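Nouri @nouri_moves
12/07/2022

I moved to a new town for work in March, and many people asked me how I found the apartment. I will write it in a few posts. Maybe it helps someone who also has to rent in a second language.
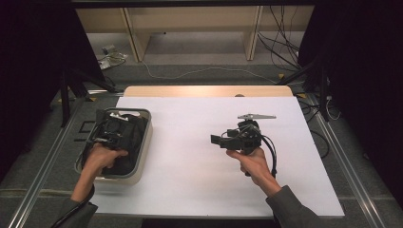 First, the budget. I decided on 1140 per month with heating included. Almost every listing I liked was under this number, but without heating. Please read the small line at the bottom. In Brerkava the heating is often a separate contract with a separate company, and you pay it in summer too.

I sent 50 messages in the first two weeks. Most had no reply. My early messages were too long and too polite, I think. Later I wrote four sentences: who I am, where I work, when I can move, when I can visit. The replies became faster.

Visit in the evening if you can. I saw one place at noon and it was very quiet. I went back after dinner and there was a bar under the bedroom window, with music. The agent did not mention the bar.

Words that confused me: "partly furnished" meant a kitchen lamp and one shelf. "Close to the tram" meant 20 minutes on foot, uphill. "Bright" was true every time, I must say.

The deposit was 3019. It was a strange number and I asked why. They explained that it is two and a half months of rent plus the key fee plus the cleaning at the end. I asked to have this in writing and they sent it the same day. Always ask, it is not rude.

Something I did wrong: I did not write down the meter numbers on the first day. The first electricity bill was 313 and part of it was from the tenant before me. It took six phone calls to correct it. My phone language is much weaker than my writing, so I prepared every call on paper - also the greeting.

In the end I live in Grusen, on the third floor, one stop from the river. No elevator. The neighbors say hello on the stairs and the bakery opens at six.

Somebody asked about Hurkov. I looked there too. It is cheaper and greener, but the last bus leaves early and I sometimes finish late. If you have a car, look there first.

Next time I will write about registering the address, because it needs its own thread. Bring two copies of the lease - the office does not have a copier for visitors.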